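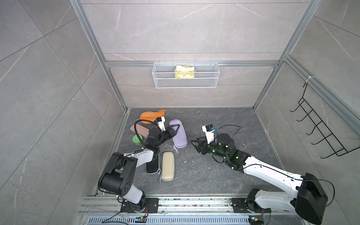

Ticket 719: crumbs left on stone-pattern top
Product: Bruvance surface cleaner
Status: open

White crumbs stay near the middle of the dark gray surface after a dry wipe. The wire basket and hook rack on the rails are fine.

Aug 10, 2024: Follow-up added.

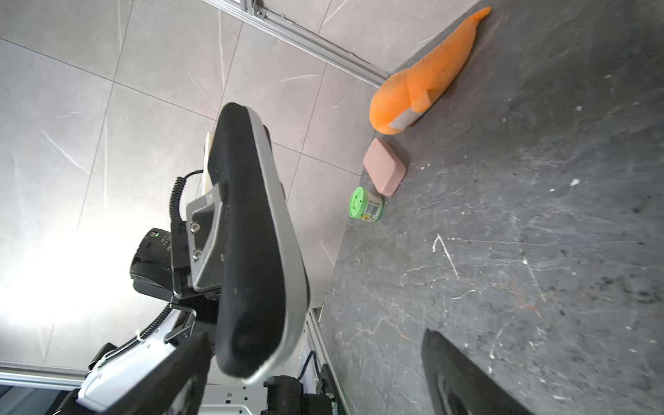

Dark gray top with lighter veining and small white specks.

Reply: Veining is part of the pattern. Brush the crumbs off, wipe damp, then report back on the specks.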